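Festen Desk Arm Kit
Printed parts, hobby servos and everything you need to bolt them together

Posted Sunday, January 28, 2018

The Festen is a small robot arm for people who would like one on the desk and don't mind building it themselves. It comes as a bag of white 3D-printed parts, a set of hobby servos, a perforated mounting block and a base plate, plus all the screws (and spare screws, because everyone drops a few). You'll want a free afternoon and a decent cross-head screwdriver. Most first-time builders get it standing up on the same day, and it's a lovely moment when the gripper opens and shuts for the first time!

We stock it alongside the Tomić controller board, which has been our favourite match for it since December. The two are sold separately so that anyone who already owns a servo board can carry on using it.

What it's good at

Reach and grab jobs on a flat surface, mainly. Put a mug, a small box or a pair of socks within reach, jog the arm over to it and see how you get on. A mug is still the test we'd suggest to anybody starting out. It's a friendly size, it stands still, and it asks more of you than you'd expect: the fingers have to come in low enough, the wrist has to be at a sensible angle, and the shoulder has to stop in the right place without overshooting. A handle helps too, giving you a second thing to aim for once you've got the hang of the rim.
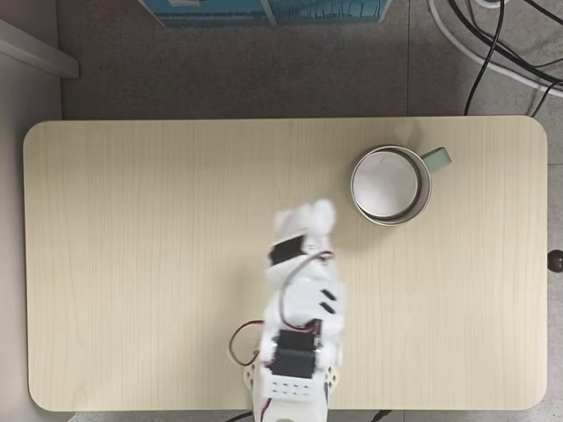

Speed is set in software and we'd leave it on the slow setting for the first week. Hobby servos are quick little things and they'll happily fling the wrist across the table if you send them a big jump in one go. The Tomić board smooths this out nicely. With other boards you may need to break the move into smaller steps yourself - not hard, and there's a short guide to it in the build booklet.

The joints

The shoulder gets the bigger servo, as it has the whole weight of the arm to lift. The wrist servo is smaller and sits close behind the gripper, which keeps the hand end tidy but does mean its lead has to travel all the way back down to the base. Leave more slack than looks right! A loop of loose wire hanging off the side isn't pretty, but a lead pulled tight will come out of its socket the moment the arm stretches forward. If loops bother you, the Irham clip set holds the leads close to the links and still lets them slide. We're very fond of it. Fit the clips last, after you've run every joint from one end to the other.

The mounting block is full of small round holes and we get asked a lot what they're all for. Mostly they're for you. People have bolted on pen holders, a second bracket, little lamps. The lattice pattern in the base plate saves plastic and printing time, and it gives you plenty of places to put a cable tie through.

Setting up your table

Any steady table will do. Pick one without much wobble and keep the base close to one edge, so the arm has the whole top in front of it. A plain surface makes it much easier to see how far off you are, and we like a wood-grain top where the lines run away from the base, as they're handy for judging whether the arm is going straight out or drifting to one side.

Start with the arm folded to the left and the mug over on the right. It feels like a long way to go, but it makes you use the base turn properly instead of doing everything with the elbow, and you'll learn the limits of each joint far sooner. 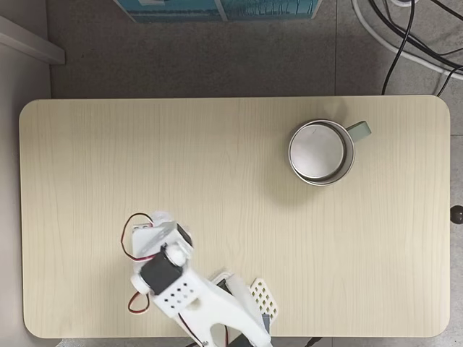

Screw the servo horns on with the joint in the middle of its travel. This is the one step we'd ask you to read twice in the booklet. A horn that's gone on a few teeth out will give you an arm that bends beautifully one way and hardly at all the other, and you'll have to take the bracket off again to put it right. It's a ten-minute job at the bench and a much longer one with everything wired up.

In the bag

Full set of printed arm parts, white
Gripper with rounded, blocky fingers
Hobby servos with leads and horns
Perforated mounting block and lattice base plate
Screws, with spares
Build booklet, 40 pages

Not in the bag: controller board, power supply, table clamp, mug.

Spares and extras

Every printed part can be bought singly. Gripper fingers are what people reorder most, usually to file them into a new shape, and they come in packs of 2. The Brutov table clamp fits the base plate without any drilling and takes tops up to 40 mm thick. Servo lead extensions are sold in bundles of 20, enough for a good few rebuilds.

Orders go out on weekdays. If a part arrives cracked or a servo buzzes and won't move, send us a note with your order number and we'll post another.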